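Lernitz newsletter, May
Good practice: folding and sorting clothes with hand-held grippers

Version 2 of the Dindik handling guide takes effect this month. It covers recording sessions in homes where one operator works with a pair of hand-held grippers, and it replaces the notes that came with the Vurkik kits. The main change concerns dark clothing, which was responsible for more than 30 rejected sessions at the Shek site.

Both grippers must approach a garment from different sides, and the grip points must be chosen before the jaws close. A second grip taken on the same layer of cloth is logged as a regrasp.

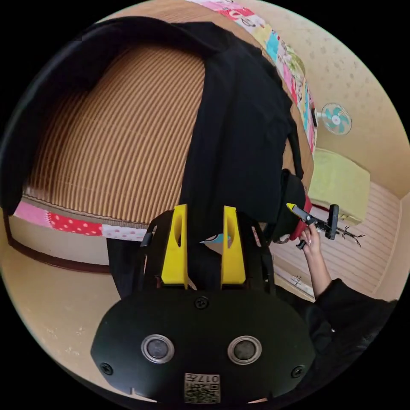

Shek replied to the draft that a regrasp should be logged only if the cloth has left the surface, as small corrections on a mat are part of normal folding. The wording was kept, but corrections made before lift-off now get their own code.

Lifting comes next. Raise the garment clear of the surface and hold it until it stops swinging. Loose sleeves and straps may hang free, provided they don't cross the other gripper.

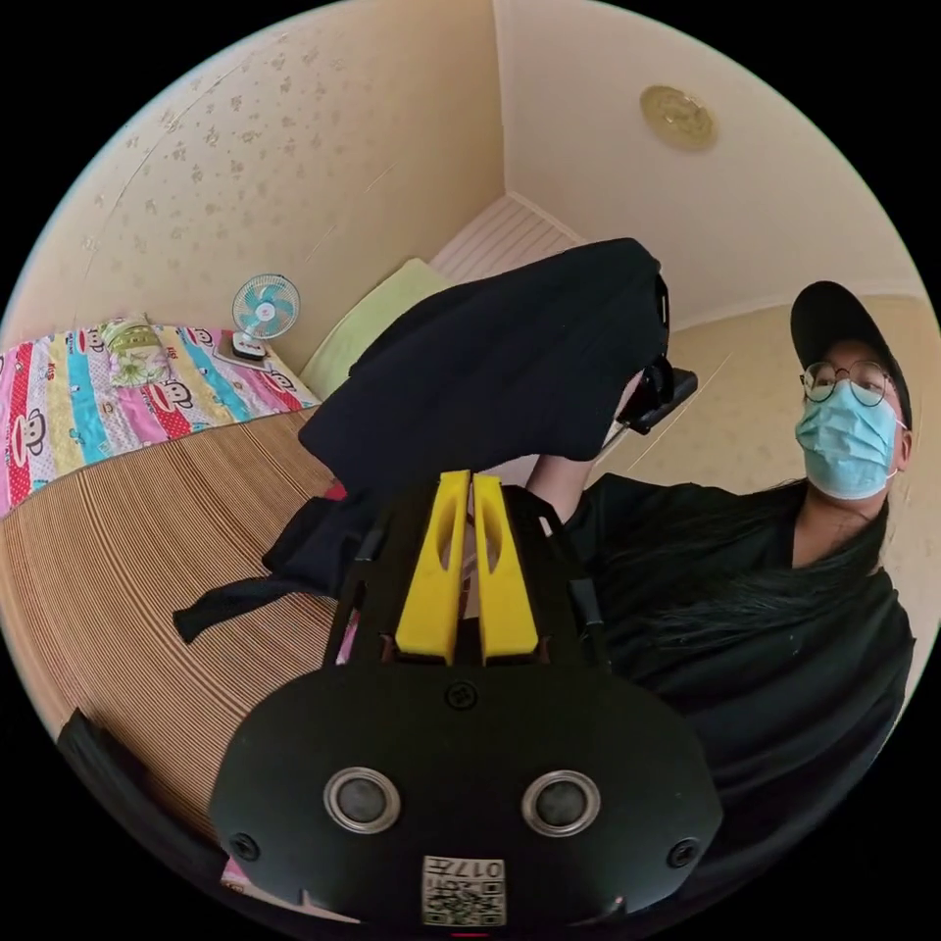
The hold time is 2 seconds at minimum. Shorter holds are accepted for socks and underwear, where there is little cloth to settle. Operators should keep their wrists relaxed and avoid twisting the tool to look at the jaws.

Small items are handled under section 6. A sock is picked up at the cuff, with the opening toward the gripper. Other clothes may stay on the same surface if the item to be picked can be told apart from them. 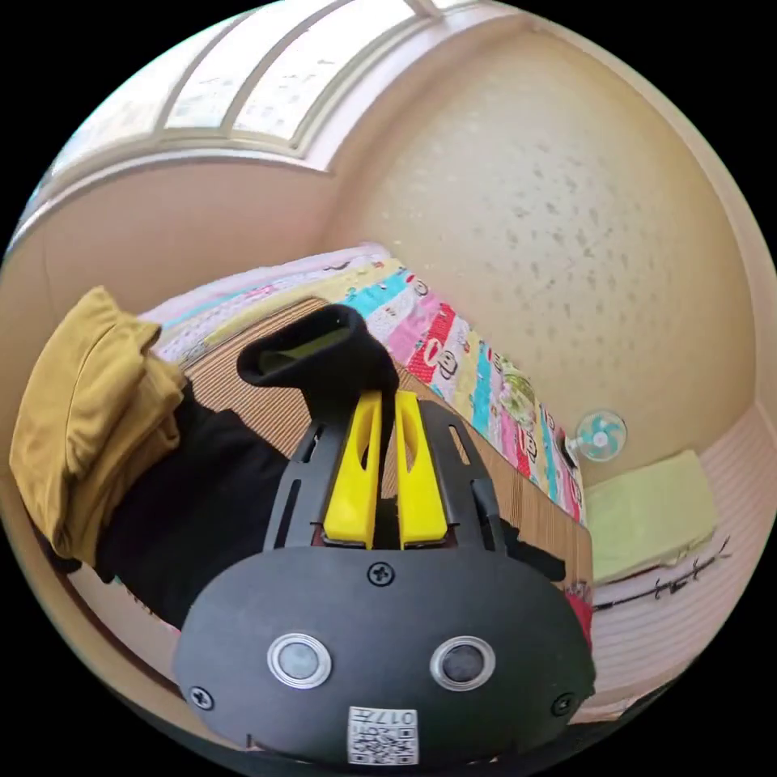 Changes to the checklist

The checklist now has 41 entries. The label on each housing must be readable at the start of the session, and the number goes in the log by hand. Fingers are checked for play, and screws on the housing for tightness. Ribbed or heavy cloth is to be gripped through all layers at the fold, with the jaws fully closed before any pull is applied.
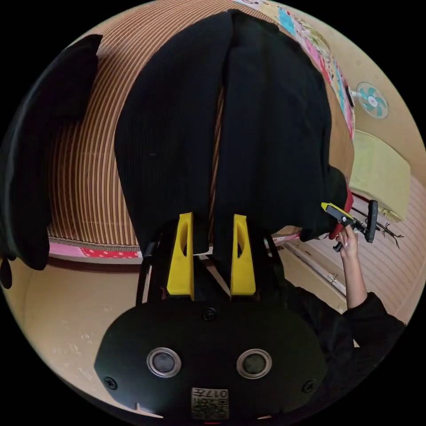
Do sessions recorded under the old notes have to be repeated?
Sessions logged before the change stay valid. They keep their old codes and are stored apart from the new ones.

Sites that need the checklist in print can order it from the Lernitz office until the end of June.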